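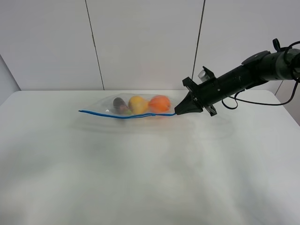

### 4.2 Grasping the closure end of a resealable bag

The bag task has two stages. In the first, the arm must take hold of the bag at one end of its zipper track. In the second, it must move the bag without losing that hold. We report the first stage in this section and leave the second to Section 4.3.

Thin clear film is hard for our depth sensor, which often returns the height of the table instead of the height of the plastic. The Skivia baseline plans from depth alone and so tends to close above the bag or press into the table. Our method, Komell, first finds the coloured track in the fixed view and fits a curve to it. The end of the curve gives a target for the fingers, and the local direction of the track sets the wrist angle. From there the policy relies on the wrist view, where creases in the film show how the plastic is gathering between the fingertips.
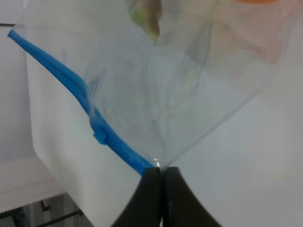 **Figure 3.** Wrist view with the fingers closed on a corner of the bag. The blue track runs into the grip and creases spread out from the pinched point.

We trained the policy on 190 demonstrations, all recorded by one operator. A grasp was scored as correct if the fingers held both the film and the end of the track. Holding film alone was scored as a miss, even when the bag could still be lifted, as such grasps gave poor control of the opening in early tests.

Komell was run for 56 trials with mixed produce in the bag. Most misses fell into two groups. In one, the two halves of the seal had parted near the end and the curve was fitted to the wrong half. In the other, a fold of film lay over the track and the fingers closed too early. Adding a short pause before closing, as suggested by Kivi, helped with the second group but made no clear difference to the first.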